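Brushes, week seven

I've been driving the two arms for Kustach since April, and the brush job is the one I keep getting put on. The target for this batch is 600 recorded runs. Uriel Sandoval did the first 100 before he moved over to Wetton, so the rest are mine.

A run is short. I pick one thing up, move it where the task card says, let go and bring both arms back. The model learns from the joint positions and the camera video together, so a sloppy pick goes in as a sloppy lesson. If I fumble, I mark the run as bad and do it over. Some days that's one in 7.

Thin handles are the hardest. They swing when the fingers touch them, and the best fix I've found is to slow right down for the last few centimetres and close from the side. I also shift the pen holder a little between runs, or the model just memorises one spot. 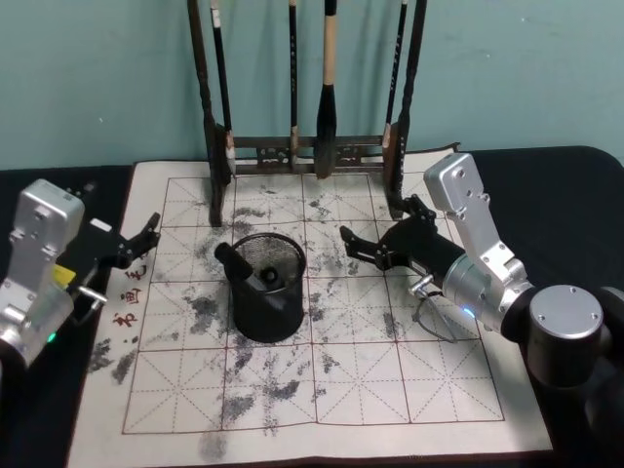 Pen holder on the grid mat, four brushes on the rack behind.

The felt is badly inked up by now and I've left it that way. Dekker wants a cleaner one for the next batch so we have both in the set. After that it's cups, and a total of 3,000 runs across all the tasks by the end of the contract.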